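**Tellero T2 folding table – notes after 11 weeks**

Bought to replace a trestle table that had gone soft in the middle. Used indoors as a general work surface: mending, sorting, packing, a laptop most evenings. Retail price was $200, delivered flat in one carton. The Okoro was the other candidate and was ruled out on leg clearance.

## Assembly

Four legs, four brackets, one hex key. The instruction sheet shows the brackets mirrored on step 2; follow the stamped arrows on the metal instead. Bolts went in by hand for the first few turns without cross-threading. Total time was well under an hour, most of it spent on packaging.

## Stability

Lateral sway is low when the brackets are fully locked and noticeable when they are not. The lock has no positive click – you have to check each one by feel. Typing produces no visible movement at the screen. Leaning on a corner with full body weight lifts the opposite foot slightly, as expected at this mass.

The feet are hard plastic. On floorboards they slide and will mark a soft finish. I fitted Dusus felt pads, size 10, and the problem went away, although the pads collect lint.

## Surface

The finish is light and slightly matte. Pen wiped off with a damp cloth. Hot mugs left no ring. A dropped pair of scissors left a dent near one edge, so it is no harder than the competition. Small metallic items are easy to find against the colour, less so under a warm lamp.
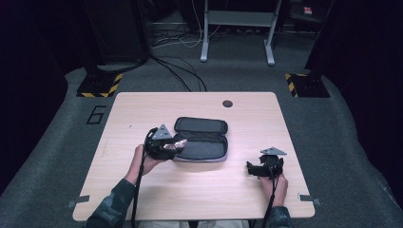 Edge treatment is adequate. The corners are only lightly eased, and after a long session with forearms resting on the edge there is some pressure. Rianne Jacobs, who has the older Drunance model, reports the same complaint and solved it with a strip of adhesive foam. I have not bothered.

## Folding

Folds to a package one person can carry. The carry handle is undersized for gloved hands. One bracket had stiffened by June; a drop of light machine oil freed it.

## Verdict

Recommended for occasional and daily light use. Not suitable for clamping work or a sewing machine at speed. Spare brackets are listed as a part, but I haven't tried to order any.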